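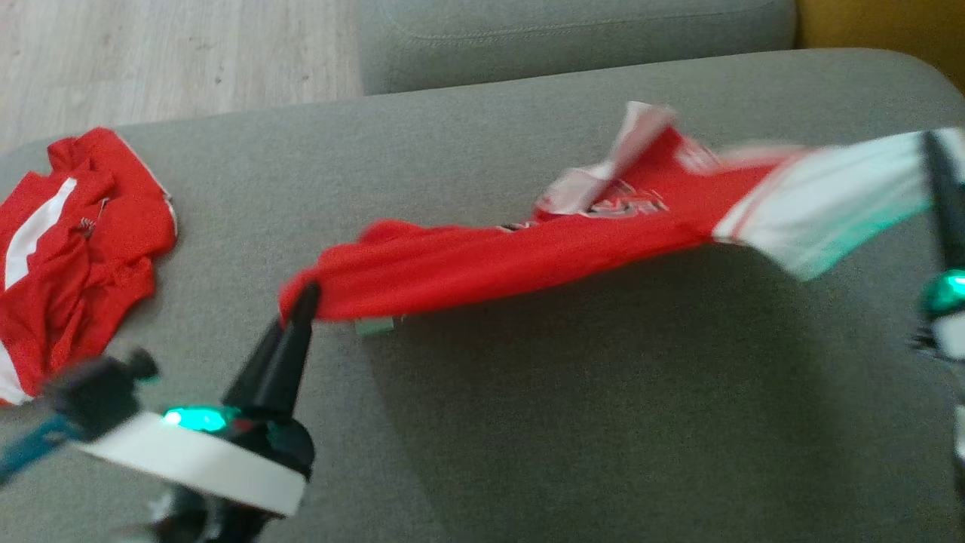

Lundetti Uniform Reuse – progress report, January

Sorting of the donated sportswear continued in the front lounge. Funding drawn to date is $2000 of the Grostik grant. Two storage tubs remain to be labelled.
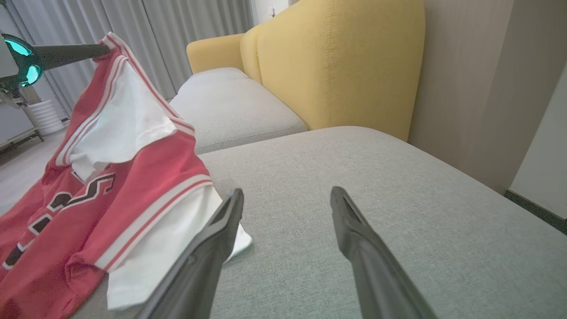 Grading follows the sheet issued by Rekha Goel: fabric, trim, print, then fold. Print is the slow item. On a red jersey with white trim left crumpled on the seat, the outlined characters are partly lost in the folds, so garments in that state are spread flat before the print is graded. Colour matching to club lists is about 70 per cent complete.

Shorts and tops are recorded separately. Elastic and lining are checked at the same pass as the labels – illegible labels are coded U and sized by measurement.
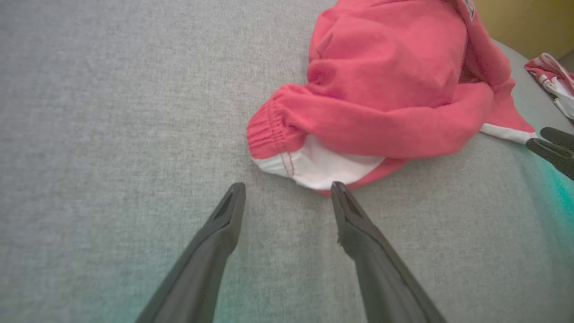 Next period

Abhishek Shukla to finalise the size register. Folded stock goes to Szewczyk in 4 consignments, subject to freight approval.

Contact: Sunita Ahuja, Lundetti Uniform Reuse | Back to top
2 shares | 0 comments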